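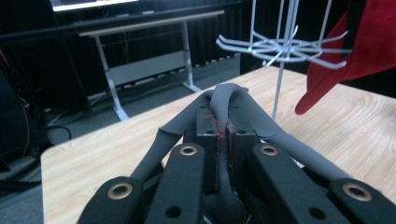

*Pale wood with a rounded corner. The grain curves most clearly on the right side.*

# How to oil a light wooden tabletop and keep its colour

My table is a Skekholm, 1432 mm long, and I oil the top once a year, in July. I learned the method from In-ho Min, who repaired furniture before he moved to our street. I write it down with my own small corrections, for solid wood only. If your top is veneer, please sand very gently or skip the sanding. If it is lacquered, the oil will stay on the surface and become sticky, so this page will not help you.

## What you need

- Leltix clear hard oil, the small tin
- sandpaper, grit 240 and grit 400
- a cork block
- four or five cotton cloths without fluff (I use Moroz cloths, but an old bedsheet is also good)
- a little dish soap
- a metal bucket with water and a lid

Choose a clear oil and read the label well. The first time I bought one called "natural", and it made the wood yellow like honey. Some people like this colour. I had to sand it all off.

## Clean first

Wipe the top with warm water and one drop of soap. Squeeze the cloth well before you begin, the wood should not get very wet. Wipe again with clean water and leave the table to dry overnight.

If you find a grease spot, put baking soda on it for an hour and brush it away. Old rings from cups usually go out with the sanding.

## Sand

Begin with 240 and finish with 400. Always move along the grain. Where the grain makes a curve or a swirl, I follow the long direction of the board and press less. I tried once to follow every curve with my hand, and the scratches were visible for a whole year when the sun was low.

Be careful at the rounded corners. It is easy to make a flat place there. Take the paper off the block, fold it in three and use only your fingers, with two or three light strokes.

Vacuum the dust, then wipe with a cloth that is only a little damp.

## Oil

1. Stir the oil. Do not shake the tin.
2. Pour a small amount on a cloth and spread it thin, starting from the far side.
3. Do the edges and corners before the oil on top begins to dry.
4. Wait 15 minutes. If some places look dull, give them a bit more.
5. Wipe off everything that the wood did not drink. The surface should feel almost dry under your palm.
6. Let it rest for 12 hours, then repeat with half of the oil.

Open a window, and do not start late in the evening as I did in my first year.

**Used cloths can catch fire by themselves.** Put them under water in the metal bucket directly after the work, close the lid, and ask your council how to throw them away.

## Afterwards

You can use the table carefully after one day. I wait one week before I put hot cups or a wet vase on it.

My neighbour Ye-ji Ha asked if she can use the same oil on her cutting board. The Leltix tin says furniture only, so for boards I buy the food-safe one at Skallar, in the aisle with the kitchen brushes.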